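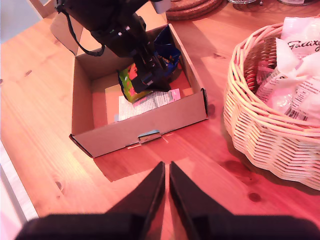 The rule that causes the most argument in the Fletia code is four words long: "Soft goods count double." It sits in the section on grasp acceptance, and it means that any handling claim made with rigid items must be repeated, with twice the number of trials, on items that change shape when held. Snack packets, refill bags, wrapped multipacks and loose leaflets all fall under it.

Fletia is a voluntary code of practice for robot arms that sort, pack and unpack mixed household goods. It was drafted in Sutherland by Toststead, a small test and advisory firm, and its second edition has been open for comment since November. It covers table-mounted arms working singly or in pairs, with two-finger grippers, at speeds and loads low enough that a person may be in the same room. The payload ceiling is 800 grams. Heavier work is outside its scope, and the text refers readers to their machine safety standard for that.

Most codes in this area begin with the machine. Fletia begins with the table. Section 2 asks the operator to write down the surface, the lighting, the container, the items and their starting positions before the first trial is run. The required form takes up one side of paper. It has a line for surface finish, because a glossy top produces reflections that can upset depth readings, and a line for color cast, since a warm lamp will shift the apparent color of both wood and packaging.

Containers get a section to themselves. A corrugated box is treated as a variable part. Its flaps may be up, folded back or removed, and each state is recorded as a separate setup. Hand holes and tab slots are noted on the form, as a fingertip can catch in one. The box may be fixed to the table or left free, and results from the two conditions may not be pooled. In the comment round several users called this excessive. The drafters have kept it. In their own log of failed placements, a free box that shifted during the approach was the second most common entry, after slipped packets.

235 shares
469 comments
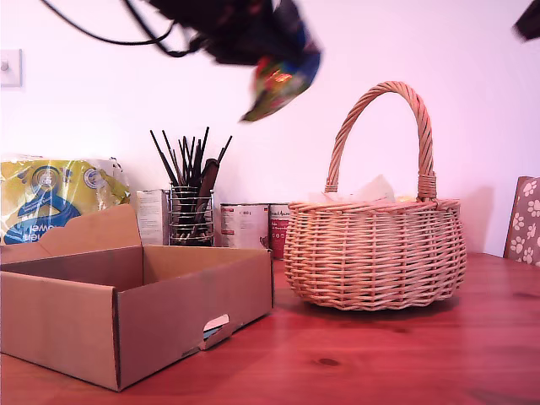
Dana Wrzesniak
Contributing Editor, Automation and Standards

Motion is where the second edition departs furthest from the first. The old text set a single speed limit for the whole cycle. The new one splits the cycle into four phases, which are approach, grasp, transfer and release, and sets a limit for each. Transfer may be fast. Approach and release may not, and the change between phases has to be visible in the joint log as a ramp. A step change in commanded speed is recorded as a fault even if the item arrives where it should.

There is a linked rule on recording. If a camera is used as evidence of a grasp, its exposure must be short enough to show the fingertips clearly at transfer speed. A smeared gripper in a still is acceptable as a general record of the session. It is not acceptable as proof that the item was held at both fingers, and the assessor is told to disregard it for that purpose. The usual fix is more light. Where that is not practical, the code allows a one-second pause after the lift, provided the pause is also present in normal use.

Cables are dealt with in three clauses. An external cable must have a service loop long enough for the full range of the wrist. The lowest point of that loop must be checked against the tallest item on the table, including basket handles and raised flaps. The check is done by hand, with drives off, at the corners of the working area. Operators tend to do this once, on the day of installation. Fletia asks for it whenever the item set changes.

The section on paired arms is the longest, at nine pages. Its main provisions are these:

- Only one arm may be inside the container at a time, unless both are holding the same item.
- An arm that is waiting must wait outside the container, with its fingers above the wall height or clear of the footprint.
- The right of way is assigned in advance and written down. It may not be decided by which arm arrives first.
- If either arm stops on a fault, the other finishes its current phase and then stops. It does not finish the cycle.

The last of these was changed after comments from Tostumgate, a contract packing site that runs paired arms on mixed returns. Under the first edition both arms stopped at once. Tostumgate reported that this left items hanging over the edge of the container, where staff would reach in to save them. Letting the second arm complete a release puts the item down first. The drafters accepted the point and added a limit of three seconds.

Clutter is permitted and, in the full test, required. Items that take no part in the task must be present on the table, at the back and on at least one side. The code asks for a mix of shapes: a can, an upright carton, a basket, something with thin projecting parts such as a holder of brushes. None of these may be touched. A contact is logged whether or not the object moves. For home settings the form also records nearby furniture, including any chair within reach of the arm at full extension.

Trial counts remain a sore point. A full assessment calls for 800 trials across the item set, with the doubling for soft goods already included. Smaller firms say the figure shuts them out. In the pilot round, one team stopped at 469 trials for lack of staff time and asked for a partial result. The second edition now allows this under the heading "limited statement," which must give the number completed and list every item class left out. A limited statement cannot use the word "pass."

The code has little to say about learned control, and this is its weak spot. It treats the controller as a sealed unit: if the software version changes, the assessment lapses. That works for equipment updated once or twice a year. Groups that retrain every night cannot use it in practice, and Toststead's note to the draft says only that a shorter recheck is being studied. A table of about 40 trials has been suggested, weighted toward soft items and released boxes.

Two smaller changes are worth noting for anyone working from the first edition. Printed matter at the bottom of a container now counts as an item if the task could disturb it, so a leaflet under a packet has to be listed. And fingertip wear is to be checked at the start and end of each session against an unused pair, with both sets of measurements kept on file for as long as the statement is in force.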